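Notes from the Harms open day, Wolholm

We went with a budget of 92 thousand and the firm intention of spending none of it on the day. Erhan Saraç, who holds our purse, had ruled out lunch as well, until he found the sandwiches were free.

The sales talk covered the arm, the gripper and the finance plan in two slides. What we had come for was the dull part of the quote: mats, cables, brackets, sensors, stop buttons. On our February estimate from Graltov these sat under "sundries" and came to more than my car.

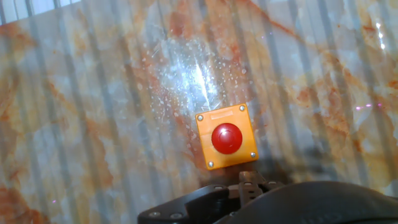

So I asked for a price on each bit. The engineer was happy to talk until I got my pen out, and then she remembered a colleague who knew the figures better. He knew them well enough to say they depended. A spare set of gripper fingers depended a great deal.

Delivery is 200 days from order, training is two days for two people, and a third person pays full whack. The table comes separately. I had assumed a robot would be sold with something to stand on.

Muammer wants to order before the summer. I'd sooner hire one for a season and see what we break. 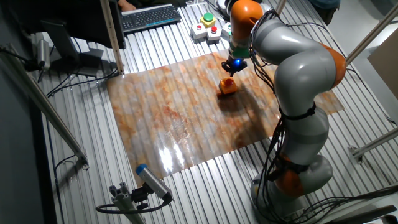
Perihan Başaran writes that they hired first at Zuvetitz and would do it differently now: the hire ate a third of the purchase price, and the cabling had to be paid for all over again when they bought. She suggests getting the sundries fixed in writing before anyone mentions the arm.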